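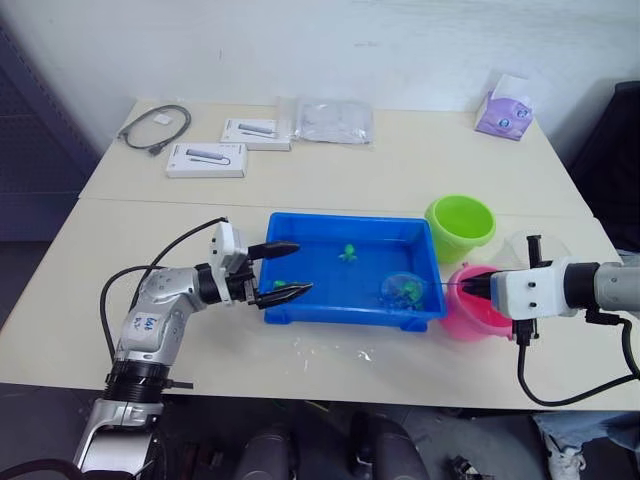
Who founded the Sisters' mission house at Waton, and when did it open its doors?

It was begun by two sisters from the motherhouse at Stostach, who arrived in January with very little luggage and opened a small school for girls before the spring planting.

We have been so glad of the letters many of you sent after our last issue, asking to hear more of the early days, and we're happy to oblige (those of you who know us will not be surprised that it takes us a while to get to the point!). The first sisters had trained as teachers at Mendau, and they went out expecting to teach. Within a few weeks, though, families were coming to the door with sick children, and so the front room became a dispensary in the mornings and went back to being a classroom after lunch.

By the end of that first year they had 46 pupils, and the house diary, which is kept at Stostach and is a joy to read, grumbles very sweetly about the shortage of benches. Money was always short too. A gift of 4,000 marks from the Böttcher family paid for the chapel roof and a proper well, and a Mass is still said for the family every year.

The diary runs to 992 pages, and our typing-up of it has reached almost the halfway mark. If your parish has old letters from Waton tucked away in a drawer somewhere, we would dearly love to borrow them, and we promise to send them back safely.

Reading time: 2 minutes
Last updated: March 2021
Contact the Mission Office | © Friends of the Waton Mission | Back to top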